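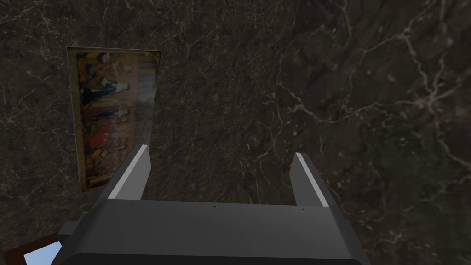
May 29, 2024. Spent the morning on the walking bus timings for the Gesero primary site, where the infants are still being taught in borrowed rooms until October. I've been going over the route from the Usetti Road stop to the side gate, and it is longer than I had thought -- 2,339 steps on my own legs, which will be a fair few more on a five-year-old's! I want two adults walking a little ahead and out to either side, set as wide apart as the two fingers on the gripper, with a good open gap between them for the children to come along in.

The crossing by the Arabzadeh bakery is still the slow bit. The lights took 61 seconds to change when I stood there at half past eight, and I can't see a long line of infants getting over in one go, so I've pencilled in two groups and a waiting place by the railings (the wide bit, before the post box). Must ask the office whether the crossing patrol could start ten minutes sooner.

Went through the consent slips after lunch. We have 188 back, which is lovely, though a good many have the old pick-up time on them and I shall have to write to those families again. The new letter is on the shared drive under "Trader", left over from the spring fair, and I do mean to rename the folder.

Hi-vis tabards: the small ones come up very big. I pinned one at the shoulders and it sat much better, so safety pins on the next order, please, and more of the yellow card for the route signs. Will walk it again tomorrow at home time, going the other way round by the allotments.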